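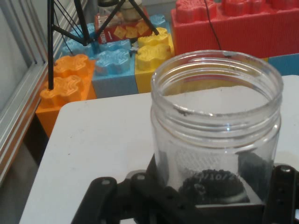 grivalon37
Does anyone know how to get the smell out of a plastic jar? Mine's a clear screw-neck one and I want to keep something else in it, but there's always a bit of gunk left in the threads. I've washed it 7 times now!

Onby
Bicarb and warm water, leave it overnight with the lid off. An old toothbrush does the threads.

pepperpot30
Don't bother, plastic hangs on to it for good. I went over to glass in May and I'm so much happier (my cinnamon sticks stand up properly in a tall jar too).

grivalon37
Glass is lovely but I drop things. Anyway, I tip everything into a bowl first now, then wash the jar. The little dark bits still get all over the white table!
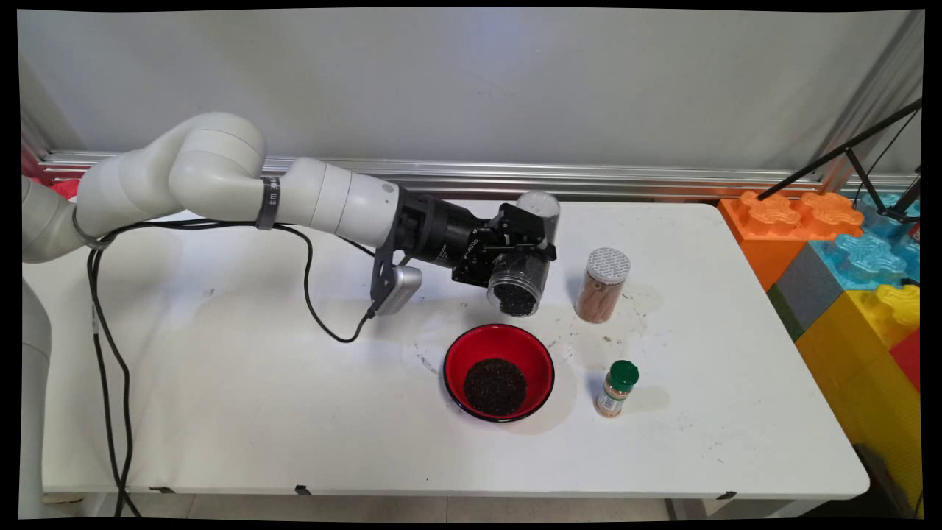

Bosman
Put a tray under the bowl and tip the strays back in. And I don't agree about plastic, mine have been fine for years with a good rinse.

pepperpot30
Have you tried putting tea in one, though? Mine tasted of cloves.

Onby
Bicarb!!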